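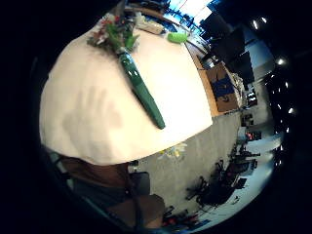
Clearing a table: can any machine do it yet?

Forum > Home and Workshop > Automation

Posted by Jocelyn Dizon, 3 replies hidden

My question is about ordinary tidying, the sort you get on a white table with artificial flowers, a small beige tray or box and a few other bits left out. I don't mean vacuuming. I mean picking each thing up and putting it where it goes. I run a small unit that makes up window displays and I lose 25 minutes at the end of every shift to this. Is there anything I could buy that would do it, or should I stop looking?

tinsnips_29

Stop looking for now. A long smooth thing lying on its own is fine, most arms can manage that. Flowers are where it goes wrong. The leaves bend, the stems catch on each other and the gripper closes on petals and nothing else. We had a Trimgate arm on trial in October and it was good with boxes and hopeless with anything floppy.

Marrowfat

I'd disagree with "hopeless". We have a Dramon on our packing bench and it picks silk stems out of a tub all day. It drops a few. So does my nephew.

tinsnips_29

Out of a tub, yes. Same tub, same place, same stems. Jocelyn's table will be different every evening.

Jocelyn Dizon

It is different every evening. Also things end up on the floor. Would a bench arm reach those?

Marrowfat

No. Ours is bolted down and what goes on the floor stays there until one of us bends over. For that you want something on wheels, and then you have chairs to get round as well.

oldlathe

Chairs are worse than people think. Office chairs never stay where you left them. The Veria we tried at work stopped dead every time one had been moved, and somebody had to walk over and press the button. In the end we spent longer on it than we did on the sweeping.

Marrowfat

Which software was that on? The newer one replans by itself. Still slow, I'll give you that.

oldlathe

No idea, it went back. It took 108 seconds to pick up a sponge, I timed it.

petra_k

Has anyone used the Sipos? A friend has one in her kitchen and says it puts cups in the dishwasher, but she has to line them up first. I said she might as well put them in herself and we had a bit of a row about it.

tinsnips_29

That's my view of all of them. If you have to arrange the job before the machine can do it, you have done most of the job.

Marrowfat

Not if you arrange it once. Fixed trays for the stems, a bin for scraps, everything else off the table. Then an arm can do part of it. I wouldn't pay for one to do the lot – none of them can.

Jocelyn Dizon

Thanks all. I'll sort out trays and a bin first and see how far the 25 minutes comes down. Marrowfat, could you message me the size of the tub you use?

Marrowfat

Will measure it in the morning.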